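Forums > Robotics Research > Manipulation > Handover trials

Reporting success rates when a person presents the object

Our group at Akville is preparing a methods section on human-to-robot handover. A person holds out a tray with one flat part on it, and a two-finger gripper is to take the part. We ran 28 trials and excluded 2 in which the presenter moved the tray after the arm had started. Should the rate be calculated on all trials or only on those retained?
Paraschiva Munteanu

Please report both. State the exclusion rule in full, and state whether it was written before the data were collected. A reader cannot judge a rate from 26 trials without knowing how the others were removed. I would also separate the results by presenter — people differ considerably in how steadily they hold a tray, and a pooled figure conceals this.
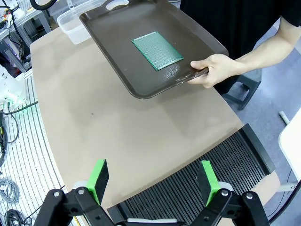

Tray angle should be recorded for each trial as well. A tray held at a slight tilt presents a different grasp problem from a level one, particularly with a thin part such as a circuit board. In the Zerkbridge trials we logged the angle only from January onward, and the earlier results could not be compared with the later ones.
Rhys Stubbs

We use all trials, always. Moving the tray is part of the task.
Lutetti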